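Prerkus Court Watch
About us

Who we are

Prerkus is a small nonprofit news desk. We sit in on corruption and public-money trials and write down what happens. Started in Kirwood, still in Kirwood, now also covering the county court in Prarkton and the federal hearings when they get moved to Veloso.

No opinion pages, no sports. Court reports, filings, a hearing calendar, and a weekly email that goes out when the courts close for the week — sometimes later if a hearing runs long.

We have 6 people on staff, most of them part time. Two used to be clerks. One of us still types faster than the official record, or claims to.

How it began

A paving contract. The city of Kirwood paid for the same stretch of road twice and three people ended up charged. The trial dragged on for most of a year, adjournment after adjournment, and after the opening week there was usually no reporter in the room. A few of us took turns going. We put our notes on a free blog, badly formatted, and people read them. Court staff read them. So did one of the defendants' lawyers, who wrote in to correct a date. He was right and we fixed it.

That blog became this site. The old posts are still up in the archive, typos and all. 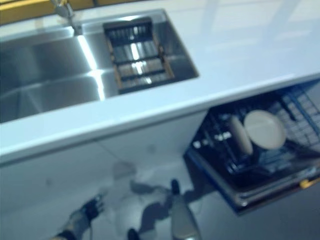

What we cover

Bribery, bid rigging, forgery of public documents, misuse of office, procurement fraud. Also the dull end of it: bail applications, motions to exclude, fights over whether a letter can be admitted when the person who signed it isn't in court. A lot of cases get decided there so we stay for it.

We don't cover family court, juvenile matters or traffic. Please stop sending us traffic.

Last year we reported on 156 hearings. Some of those were four minutes long. A hearing that gets postponed still gets a post, with the reason given in court and the next date if there is one. Readers who follow one case told us that is the thing they use most, more than the long write-ups.

How we work

Someone goes in person whenever we can manage it. Notes by hand where laptops aren't allowed, which in Prarkton is courtroom B and, depending on the day, courtroom A. Quotes only go in quote marks if we heard them ourselves or have the transcript. Otherwise we paraphrase and say so.

Every report is read by a second person before it goes up. On trial days that second person is usually eating a sandwich at their desk, but it does get read.

We name people who have been charged. We don't name witnesses who have asked the court for protection, and we don't name relatives unless they're part of the case. If someone is acquitted, the acquittal goes at the top of every earlier report on them, same size type as the headline. We also write to the search engines, for what its worth.
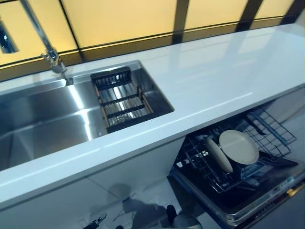 Can I ask you to take down a report about my case?
We don't remove accurate reports of open court, but we will add the outcome, fix mistakes and look at anything the judge has sealed. Send us the case number and a copy of the order if there is one.

Money

Readers pay for most of this. We have over 2,000 members, the majority giving monthly in small amounts. The rest comes from two foundation grants and from selling copies of our courtroom notes template to journalism teachers, which brings in less than you'd think.

We take nothing from law firms, political parties, city contractors or anyone with a case pending. A firm once sent a fruit basket, and it went back. Any gift above 300 dollars is listed on the donors page with the name of the giver. If you need to stay anonymous, please give less than that.

Accounts are posted every May. This year's were late, sorry, they are up now.

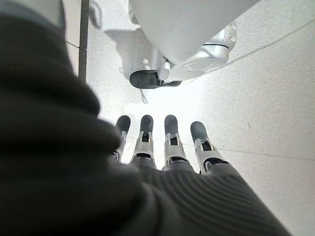

Prerkus Court Watch, Kirwood

Corrections

Email the corrections desk with the link and what's wrong. Most get answered same day. We mark the change at the bottom of the report with what it said before — we don't quietly swap words. Spelling we just fix.

If you think we got the law wrong, tell us which statute. "You got the law wrong" on its own is hard to work with. We have a retired trial attorney who reads over the harder ones and has no trouble telling us when we've mixed up a motion to dismiss and a motion to strike. It has happened twice this year.

Complaints about tone go to the same adress.

Teaching and visits

Twice a year we run a one-day class on how to read a charging document. Free for members, small fee for everyone else. Bring a pen. We go through an indictment line by line, then the docket, then how to request an exhibit from the clerk without getting sent to the wrong window.

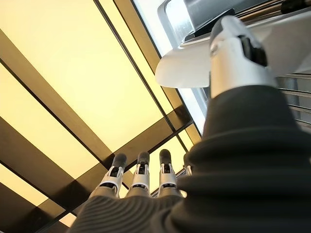 The class fills up early, mostly with students from the two community colleges, plus a handful of retirees who plan to go sit in court themselves. Good. The more the better, and several of our tips now come from people who took it. Next one gets announced in the email first, then on the calendar page.

Schools can ask for a shorter version. We'll come to you if you're in Kirwood or Prarkton. Veloso is a long drive, but ask anyway.

Contact

Tips, documents, hearing dates we've missed: use the form or mail a copy, not the original. Please do not send originals.

Page last updated Sat 20 July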